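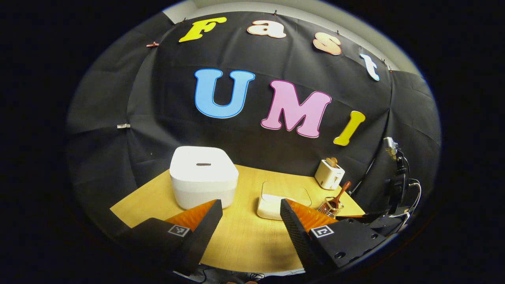
*Tabletop display set on black cloth backdrop, with cut-out foam lettering, rice cooker, two-slot toaster and square tray.*

# Liltavon Tabletop Display Set

Item group 3920 -- backdrops, lettering and counter-top props

The Liltavon set is a small staging kit for demonstration tables, teaching corners and trade stands. It consists of a black fabric backdrop, a lettering pack and a group of white kitchen pieces. All parts can be ordered singly. The table is not supplied.

## Backdrop

Plain black fabric, matt on both faces. Supplied folded, with a raw lower edge that can be trimmed to suit the table.

The cloth is fixed with clips along the top edge and, where needed, down the sides. It may be hung slack, as shown, or drawn tight. Slack hanging leaves folds across the face; these do not affect the lettering, but they do catch light from the side. For a flatter finish, press on the reverse with a cool iron before hanging and add clips at closer spacing.

Ordinary binder clips are suitable. Clips are not included with the cloth and are listed under Lazăr fixings.

## Lettering

Large cut-out foam letters with outlined edges. The layout in the photograph reads "Fast" on the upper line, set in an arc, and "UMI" on the lower line in a larger size. Colours shown are yellow, peach-cream and pale blue-white above, with sky blue, pink and yellow below.

Letters are cut to order. State the wording, upper or lower case and colour for each letter. Mixed sizes are accepted on one order, but each line must be entered separately.

- Maximum order per wording: 50 letters
- Fixing: self-gripping pads, 2 per letter
- Spare pads: sold in bags of 300

Set the letters out on the floor first and fix the middle of each line before the ends. Foam marks easily if it is bent, so lift each letter with both hands and store it flat.

## Kitchen pieces

**Rice cooker.** White, with a rounded, boxy body and a flat top. A narrow dark slot-shaped handle is set into the middle of the lid. This is the largest piece in the group and is best placed towards the front of the table, on the side away from the toaster.

**Toaster.** White, compact, two-slot. Shown with two light-brown wooden pieces standing in the slots. The wooden pieces are a separate line from Zestov and are for display only. Remove them before the toaster is connected to any supply.

**Tray.** White, flat and square, with rounded corners and a slightly raised rim. Wipe clean with a damp cloth. Not for oven use.

## Table surface

The pieces are shown on a light yellow wood-grain top. Any level surface will do. Pale tops give the clearest separation from the black cloth; on a dark top, the lower edge of the backdrop tends to disappear -- a light runner corrects this.

## Packing and ordering

The cloth and letters travel in one flat carton. The cooker and toaster are boxed separately, each with its own insert. Keep the inserts if the set is to be moved between sites.

Orders are handled by Surkeck. Wording cannot be changed once cutting has started. Unused letters from the standard colours may be returned flat in the original sleeve; letters that have had pads fitted are not accepted.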